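Ticket 2935 – Bamboo tile mat, size 32, tiles lifting and snagging clothes
Product: Mfinanga sleeping mat
Opened by: Emerson Queiroz
Status: Waiting on customer

May 29, 2021
Mat bought in April from Purkcombe. Used on the bed at night and as a folding surface for laundry during the day. Long sleeves catch on it when pulled flat. Knit cuffs are the worst, woven shirts slide fine. Wiped with a damp cloth and aired for six hours, no change.
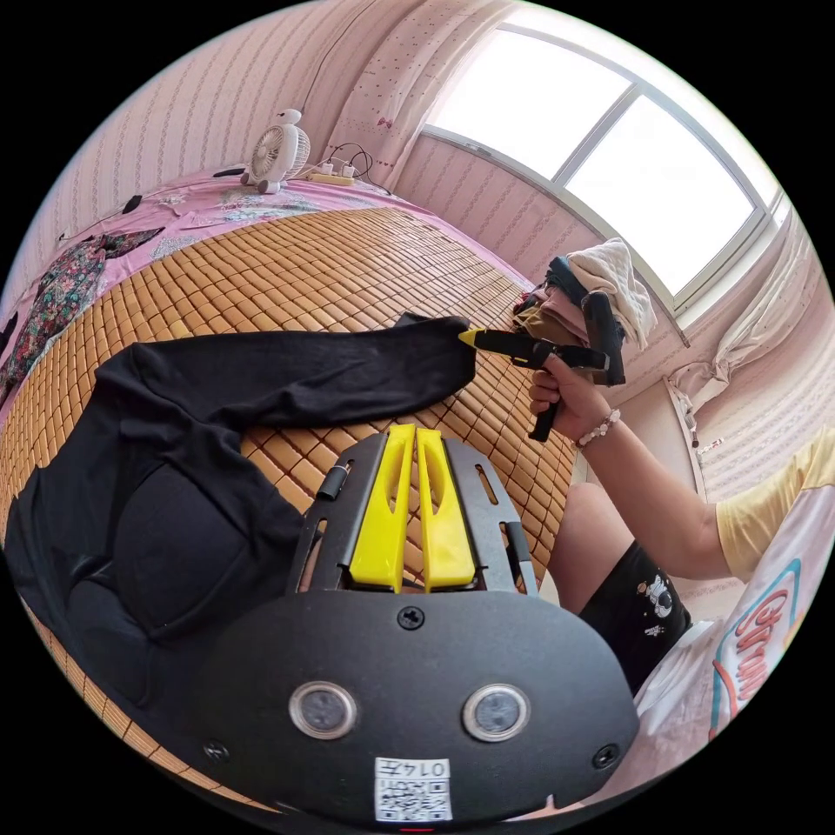 Black long-sleeved top on the mat, one sleeve drawn out to the right.

Support reply:
Snagging on this mat normally comes from a raised tile edge or a cord that has worked up between rows. Run a nylon stocking over the surface in both directions and mark each spot where it catches. Press the tile down – if it springs back, the cord is slack and the mat goes back for exchange. If it stays down, sand the edge lightly with fine paper, along the grain only.

Please send the number of marked spots and whether they fall on a fold line.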